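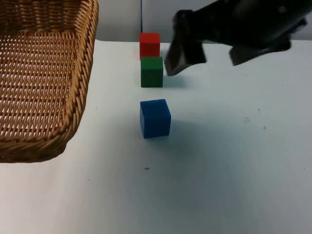

Nesma Alaoui
Goalkeeper coach, Carkora Women's FC, and writer of this blog

September 11, 2022

I promised a few people I'd write something about Dalia Bennani's last match, and then preseason swallowed me whole. So it's a bit overdue. Get yourself a drink, because I plan to go on for a while.

If you've come to women's club soccer in our part of the state in the last few seasons, you know Dalia as the tall one in the Lenard goal with the loud voice and the taped wrists. If you've been around longer, you know she didn't start in goal. She came to Lenard as a right winger! She was fast, she had a lovely first touch, and she couldn't finish to save her life. I played against her that first year and I remember our left back begging the rest of us to let her shoot.

The switch happened in February, on a field that was half frozen. Lenard had a friendly with us and their keeper went down sick in warmups. Their coach at the time, Gil-soo Ko, walked along the bench asking who had ever caught a ball on purpose. Dalia had played some handball in school and put her hand up. She borrowed gloves from me. Mine, the opposing keeper's! They were a size too small and she wore them for the whole match and for two weeks afterward, until she bought a pair of her own.

We lost that friendly. I had a very good view of it from the other end, and what I saw was someone coming off her line like she was late for a train. No technique at all. She punched everything, even the ones she could have caught sitting down. But she read the game like an outfield player, and every time we played a ball in behind she was there before our striker. I went home annoyed and kind of thrilled.

Gil-soo has told this story so many times that the sick keeper has gone from a sore stomach to a hospital visit. I asked him last week what he really thought that afternoon.

"I thought, please let this game end," he said. "Then I thought, why is she enjoying it so much?"

Now, the match itself. Ziltitz at home, on the old ground behind the bus depot, with the sun going down right in the eyes of whoever has the clubhouse end in the second half. Dalia won the toss and chose that end for the second half anyway. I yelled at her for it from the stands. She's always liked attacking that corner in the first half, and I think some piece of her is still a winger picking her side.

The crowd was wonderful. The club put it at 1,000, and I'd believe it, because the line for tea went past the changing rooms and there were kids sitting on the grass bank all the way to the scoreboard. I've been to finals with fewer people. There were folks there from Amrani, from our place, even a bunch of Ziltitz supporters who clapped her out of the tunnel and then booed her first goal kick, as they should.

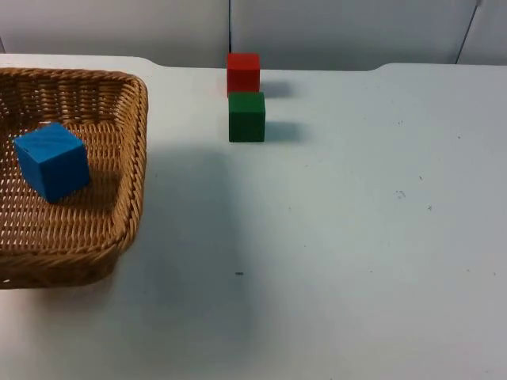
Why did Dalia retire now, when she was still playing so well?

Her right shoulder has needed more and more looking after, and she wanted to stop while she could still train the way she likes to train. She also starts teaching full time this fall, and evening practice was going to be a squeeze.

I get asked that one a lot, by the way, usually in the tone people use when they suspect a falling out. There wasn't any falling out. She told the squad before the season, she told the coach before that, and she told me in the parking lot at an away match while eating a boiled egg. She'd been turning it over since the spring.

Back to the soccer. Lenard went ahead early through a header from a corner, the kind of goal that makes defenders look at each other. Ziltitz were better after that, much better if I'm being fair. They have a number 10 who drifts left and plays these little reverse passes, and for a good chunk of the first half Lenard's midfield simply couldn't find her. Dalia was organizing nonstop. You could hear her from the tea line. "Screen! Screen her! Left shoulder!" I've coached keepers for a while now and getting them to talk is the hardest thing. Young ones feel silly. They shout "away!" and think that's communication. I brought three of mine along to this match and made them stand behind the goal and just listen.

The equalizer came just before the break and she had no chance with it. Deflection off a heel, wrong-footed, in. She picked the ball out of the net and booted it to the center circle, and then she went over to the defender whose heel it was and said something that made the girl laugh. I'd give a lot to know what it was.

Then the second half, with the sun. Oh, that sun. She had a cap on, which I'd never seen her wear, and she kept pulling it down and pushing it up again. Ziltitz, being sensible people, started hitting everything high. Cross after cross. She caught most of them (she catches now, I want it on record, she catches beautifully) and tipped one over with her bad arm, and I saw her shake it out afterward behind the post.

The save everyone is talking about came in minute 80. If you weren't there, I'll try. Ziltitz broke down the right, the cutback was perfect, and their number 10 arrived on it with the whole goal to aim at. She hit it hard and low to the near side. Dalia was already moving across the other way, because that's where the pass had to go if there was going to be a pass, and she somehow left her trailing foot behind and got it with her heel. Her heel! It spun up, hit the bar, came down on the line, and she fell on it like someone dropping onto a couch.

I've watched the clip more times than I'd like to admit. A coach would tell you she was beaten. Her weight's gone, her hands are nowhere near it. The thing I keep noticing is that her eyes never leave the ball. Even falling backward. I've shown it to all my keepers, including the two under-twelves, who now want to save everything with their feet. Sorry to their parents.
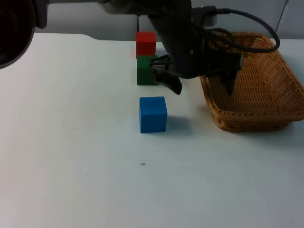 Did Lenard win the match in the end?

It finished 1–1, so Lenard took a point and ended the season in fourth place. Dalia played every minute.

Fourth is decent for them! They were near the bottom two years back and the whole back line has been rebuilt. I think they'd have liked the win for her sake, and they threw everyone forward at the death, including a center back I've never before seen cross the halfway line. There was a shout for a penalty in stoppage time. I've seen it from the other side of the field and I'm staying out of it.

Afterward there was a guard of honor, both teams, and Mahmoud Bouzid made a speech. Mahmoud has done the kit at Lenard longer than anybody can remember, and he had a sheet of paper in his hand that he didn't look at once. He said Dalia had lost more single gloves than any player in the history of the club, always the left, and that he'd kept a box of the leftover rights in the hope of someday meeting a player with the opposite problem. Then he said she'd never walked past him on a match day without saying good morning, evening games included. And then he couldn't say any more and handed the microphone to the nearest person, who was me, and who wasn't ready at all.

I said something about the frozen field and the borrowed gloves. I have no idea if it made sense. Dalia had hold of my arm and was laughing, so I kept going.

Her replacement is going to be Sanaa Mansour, who's nineteen and came up through the Amrani youth side. I've seen her four or five times. She's a completely different keeper — calm, tidy, a terrific left foot, hardly makes a sound. Lenard fans will need to get used to the quiet. I think she's going to be very, very good, and I say that as somebody whose team has to play her twice a year.
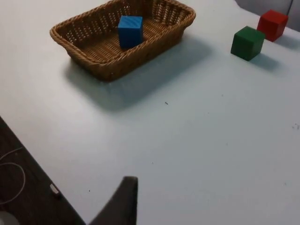
She does need to work on coming for crosses, though. She takes that tiny step back before she goes forward, and against a side like Ziltitz that step is the difference between a catch and a scramble. It can be fixed. Dalia used to do the same thing, and she got rid of it by practicing with her heels against the goal line, so there was nowhere to step back to without crossing it. It's an ugly drill and my keepers hate it, so naturally we're doing it twice a week at Carkora this month.

Dalia says she'll help Sanaa on some weekends when the teaching allows. I've also been dropping hints that she should come and do a session with us, so if you're reading this, Dalia, consider it another hint. You still have my gloves.

Our own opener is away at Amrani. I'll write that one up faster, I hope, and I'd love to hear from anyone who was on the grass bank for the heel save and got it on video from that side. The clip going around is from the clubhouse roof and you can't see her face.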